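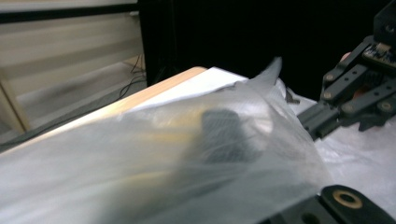 Why Can You See Through Some Things?

Have you ever held your hand in front of a lamp and wondered why the light stopped there, when it goes straight through a window without any trouble at all? It's a lovely question, and people have been puzzling over it for a very long time.

Light travels in straight lines until it bumps into something. What happens next depends on what it bumps into, and there are three big words for that.

Transparent

A clean window is transparent. Almost all the light passes through in a neat, orderly way, so you can see the cat on the other side, whiskers and all. Clear water in a glass is transparent too.

Translucent

This one is my favorite, and it's fun to say out loud. A translucent thing lets light in but jumbles it up on the way, so shapes look soft and blurry. A milky plastic bag does it – put something dark underneath and you can tell it's there, but its edges go fuzzy. Wax paper and frosted bathroom windows do it too.

Opaque

You say it "oh-PAKE." A brick is opaque, and so is your hand (well, mostly – try a flashlight behind your fingers in a dark room and look for the red glow!). Opaque things block the light and make good dark shadows.

Try it yourself

Take one sheet of tissue paper and lay it over a page of your book. Can you still read the words? Now add another sheet, and another, and keep going until the words are gone. Each sheet scatters a little more light, and after enough of them hardly any gets through to your eyes in one piece.

Then go around the house with a flashlight and sort what you find into the three groups. Leaves are a good one to argue about at dinner.

Written by Meinir Prydderch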